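Old Desktops, Taken Apart: What Is Worth Keeping
Project report, hardware reuse elective
Group: Rangi Nepia, Friederike Rothe
Supervisor: Birgit Frerichs
Handed in Tue 11 September

1. What we wanted to do

The school had 54 old office desktops in the basement at the Reinholz building. Most of them came in May when the admin offices got new ones. The plan was to scrap the lot. We asked if we could go through them first and see how many could be made to run again, and what parts would be left over from the rest.

Ms. Frerichs said fine, but only if we wrote down every step and not just the result. So this is the steps. The result is short anyway, see section 6.

We got 51 in the end. Three had already gone to the Killville recycling yard before we got the key. Numbering still goes up to 54, sorry, we had printed the labels.

2. Sorting

First pass was outside only. Label, case type, does it have a power button that moves, are any feet missing. Then plug in, wait, note what happens. We used one monitor and one keyboard for everything so a bad cable would show up as the same fault every time. It did, on the second day. We redid that whole morning.

Three piles:
Pile A — starts, shows a picture
Pile B — fans run, no picture
Pile C — nothing

Pile B was the biggest by far. We had expected C. Friederike thinks a lot of B is just memory that came loose on the way down the stairs, and for many of them that was right. Take the RAM out, wipe contacts, push back in, try again. Should have done that before sorting but we didnt know yet.

3. Opening the cases

The towers are all the slim-ish office kind, side panel off with a latch or two screws. Laid flat, open side up. That way nothing falls out and both hands are free. We started with them standing and lost two screws inside a power supply, which then had to go in the scrap box because we are not allowed to open power supplies.

Order we ended up using, for the ones being stripped:
1. Power cord out, press the button once to drain whats left
2. Side panel
3. Look first. Take the photo before touching any cable
4. Data cables off the drives, then drive power
5. Drives out
6. Cards out
7. RAM
8. Cooler, then CPU
9. Main board plugs, board last

Step 3 got added late. With the first ones we pulled everything and then couldn't say which plug had been where.

Blue plastic turned out to be useful. On a lot of these machines the parts you are meant to pull or slide are blue, so you look for blue before reaching for a screwdriver. Not always! Sometimes a cable is blue and it's only a cable.

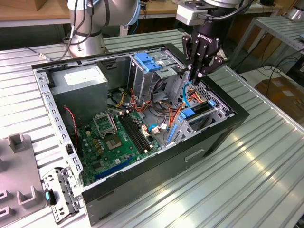

Fig. 1: Open tower lying on its side. Empty CPU socket with the bracket open, blue drive latch near the top, blue SATA cable by the drive bays.

The power wires were the slow part, much more than the screws. The red, yellow, black and orange ones come in bundles and there is always one bundle that crosses over the exact thing you want out. We tried cable ties to hold them back, then clothespins (Rangi's mom's). Clothespins were better. You can take them off again with one hand.

The big plug on the main board has a clip you have to squeeze. If it doesn't come, it's the clip. Dont pull on the wires. We did and got one loose pin, board went in the doubtful box.

4. CPU sockets

This needs its own section since it's where we broke the most.

Cooler off: old paste is like glue. Twist a little before lifting. On one machine from Pile A the chip came up stuck to the cooler, and that was a working computer before we got to it.

Bracket: lever out and up, bracket swings open. Lift the chip straight, by the edges. Then close the bracket again or put the plastic cover on if you have one. We only had 6 covers. For the others we folded a bit of card and taped it over, not great but ok. An open socket left on a workbench collects things. Crumbs, in one case.

Mr. Ostermann (Uwe Ostermann, from the Husholm repair shop) came by for one afternoon and looked at our sockets with a magnifier. He found bent contacts on four boards we had written down as good. Those are corrected in the table now. He also told us to stop stacking boards on top of each other, so we got egg trays from the cafeteria and stood them up in those.

5. Drives and data

We were not allowed to look at anything on the drives and we didn't. All drives went in the locked cabinet the same day they came out. Waltraud Rieger from the office signed the sheet each time. She will have them wiped or shredded, that's not part of our project.

It does mean that every machine we rebuilt needed a new drive. There was a budget of 1,000 for the whole thing and nearly all of it went on small SSDs. The rest was paste, alcohol wipes and a second screwdriver set, after the first bits wore round.

6. Result

Pile A gave us most of the finished computers. Pile B gave some more after reseating or swapping RAM. Pile C was mainly bad power supplies, and if the case used a normal shaped one we could swap it from a dead machine. If it was the odd shaped kind, no.

The finished ones go to the after-school room at Serkness. They've been tested with a browser, a writing program and one long video, left on over a full school day. Two shut off during the video and were pulled. Dust in the cooler on one, the other we still don't know.

Full table with label numbers and faults is in the appendix. Parts boxes are on the left shelf in the basement: RAM by size, cables by type, screws all together unfortunately.

7. What we would do diferently

Reseat the RAM before sorting.
Test the test cable.
Photos from the very first case.
One jar per case for screws. One big jar was a mistake, we spent an entire afternoon on drive screws, they look the same as the case ones and are not.
Work in pairs on the CPU step, one holds the lamp.
Ask about the stairs earlier. Carrying everything up and then half of it down again cost us more time than any of the repairs.

Appendix: table (2 pages), sign-off sheet for drives, list of purchases.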